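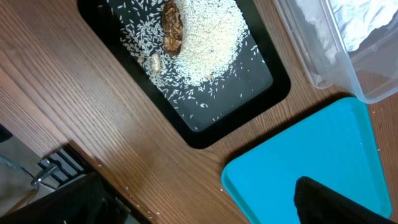
If you've been wanting to start a meditation practice and keep getting stuck at "sit down and clear your mind," counting breaths is a wonderful way in! You only need a chair, a few minutes and something to keep track with. I learned it at a weekend retreat in Kelton and I've done it nearly every morning for years. Lots of people use beads, but I like plain uncooked white rice, heaped up in a black tray so that every single grain shows up against the dark. You move one grain per breath, and your hand has a small job to do while the rest of you settles down.

What you need

A tray or shallow dish, a handful of dry rice, and a seat that lets your feet touch the floor. A timer is fine if you have somewhere to be, but set it to something gentle (mine used to be a duck, never again). Wear whatever you slept in.

Getting settled

Put the tray on a table in front of you, close enough that you don't have to lean. Sit toward the front of the chair with your back straight and your shoulders loose. Rest one hand in your lap and the other beside the tray. Look down softly at the table. You can close your eyes if you prefer, though picking up one grain at a time gets a lot trickier!

Take 2 big breaths, in through the nose and out through the mouth, and let your belly go soft on the way out. Then close your mouth and let your breathing do whatever it wants.

The practice

Breathe in and notice the air at the tip of your nose. Breathe out, and at the very end of the breath slide one grain from the pile to the empty side of the tray. Breathe in again. Keep going until you've moved 50 grains.

You will drift off. Somewhere in there you'll be planning lunch or having an argument with your sister-in-law, and your finger will be resting on a grain with no idea whether it's been moved. Fine! Leave that grain where it is, find the next in-breath and carry on. There's no need to start over, and please don't go back and check the total. If two grains stick together, they count as one.

When you finish, take your hand away and sit for 5 more breaths with nothing to do. This is my favorite part of the whole thing.

If your mind is really racing

Say "in" and "out" silently along with the breath. Some teachers in the Jullham tradition add a short phrase on the out-breath, like "may I be well," and on rough days I switch over to that. You can also slow your hand way down, so that sliding the grain takes the full length of the out-breath.

Going longer

Stay with the short version for at least a couple of weeks. After that, add ten grains whenever it feels easy. My longest sitting was 295, last December when the house was snowed in, and my knees had opinions about it the next day. Mornings work best for me, before I've looked at my phone, but right before bed is lovely too.

Keep your meditation rice in its own jar with a lid, separate from the kitchen rice.

Posted 8 May 2019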